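Nendano Opens Its Fuvville Workshop to Paid Demonstrators, Will Share Household Task Recordings

FUVVILLE, 24 July 2019 -- I run the recording room at Nendano, and I've been asked to write this announcement myself, so please forgive me if it sounds more like a letter than a press release! The news is pretty simple. We are opening our Fuvville workshop to paid demonstrators from the area, and we are going to share the recordings they make with outside research groups, starting with our friends at Titton.

Some background for anyone new to us. We teach robot arms to do small household jobs: putting a cup back on a shelf, wiping a tabletop, moving bottles from one place to another. The software learns from examples, and it needs a lot of them. For a long time we made those examples by steering an arm from a desk, which is slow and (speaking for myself) pretty hard on the neck. Now a person straps on a harness, picks up a pair of hand-held grippers and just does the job. The markers on the grippers let us work out where each one was and how it was turned, and that's the part the learning system cares about most.

So far we have 262 finished sessions, and 212 of those passed our checks and went into the first set. The rest mostly failed because a marker was hidden for too long, usually when somebody reached deep into a shelf or turned a wrist the wrong way. I kept those too, by the way. They're in a separate folder and Titton has asked for them, which made my week.

The first set covers 13 tasks. I'd love to say they were chosen by some clever method, but really we wrote down the things we do in our own kitchens and offices and crossed out anything involving hot water. Le Roux, the company that built our harnesses, talked us into adding the two-handed ones, like holding a container steady with one gripper while the other takes something out. Those are my favorites to watch and by far the most tiring to do.

We have room for 4 demonstrators at a time. You don't need any background in robotics, and you don't need to be especially neat or quick. Please don't be too quick, in fact -- people who rush tend to swing the grippers around, and then the tracking gets jumpy. We'll spend your first morning on practice that doesn't get saved, and after that you'll work in short blocks with breaks in between. Left-handed people, please write to us! Nearly everything we have was done by right-handers, and it shows.

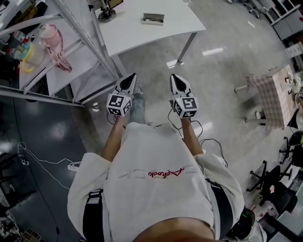
Titton's training group told us they would have liked messier examples from the start, with fumbles and second tries left in, and that they had asked two other labs for the same thing without luck. They plan to train on our set first and add the failed sessions later, so they can compare the two.

I think they have a point, and we've changed our rules a bit. From now on a demonstrator who drops something picks it up and carries on, and the whole session stays together as one piece. The old sets won't be touched.

Sign-up sheets are at the front desk of the Fuvville workshop through the end of July. Research groups who want the recordings should write to the Nendano recording room and tell us which tasks they're after, plus how they'd like the files split up. I answer those letters myself, so give me a few days.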